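Home | Productions | Casting | Crew Calls | Contact
Reading time: 3 min

Call for background performers and two featured roles: "Skorkside"

Drondberg is casting for Skorkside, a feature-length drama set in a river town in the year 2000. Principal photography starts in October in Tultier. The leading roles are filled. This call covers background performers and two featured parts with dialogue.
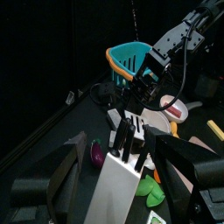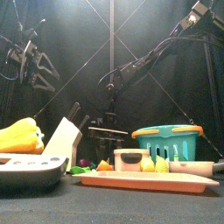
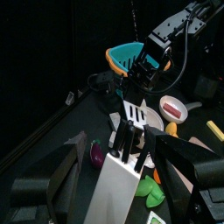
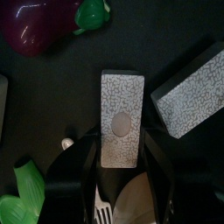 Background performers

We need 43 background performers for the market, ferry and courtroom scenes. No acting experience is required. Applicants must be 18 or older on the first day of work and legally allowed to work in the location country. Each performer is booked for a minimum of 3 shooting days, which may not be consecutive. A shooting day is ten hours from call time, including a meal break of one hour. Most calls are at 6:30 a.m.; the ferry scenes are shot at night with a call at 7 p.m.

Hair must be a natural color. Visible tattoos are acceptable if they can be covered with makeup or clothing. Performers for the courtroom scenes should own a dark suit or plain dress without logos. All other costumes are supplied, and a fitting of up to one hour is paid at the hourly rate.

Featured role A: Court Clerk

Playing age 45 to 60. Four scenes, dialogue in each. The part includes reading long passages aloud at a steady pace, so clear diction matters more than screen credits. Five shooting days.

Featured role B: Ferry Hand

Playing age 20 to 30. Six scenes, two with dialogue. Must be able to swim 200 yards in clothing and be comfortable working on a moving deck. A swim check takes place before the contract is signed. Eight shooting days, five of them nights.

Terms

Background work is paid per day and featured work per contract. Rates are sent with the availability form. Overtime is counted in half-hour steps after the tenth hour. Travel is refunded for performers living within 40 miles of Tultier. Lodging is provided for the featured roles only.

Screen credit is given for both featured roles. Background performers are not credited. Phones must be switched off on set, and no photographs may be posted before release.

How to apply

Send one email to the Joshi casting desk with reference 1071 in the subject line. Attach two recent photographs without filters, one of the face and one full length. State your height, clothing sizes, playing age and any dates in October or November when you cannot work. For the featured roles, add a link to a self-tape of no more than two minutes. Script pages are sent on request.

Applications close at 5 p.m. on the last working day of August. Callbacks for the featured roles are held in Tultier in September. Applicants who have not received a reply by the end of September should assume their place has not been confirmed.

Shares 43 | Comments 3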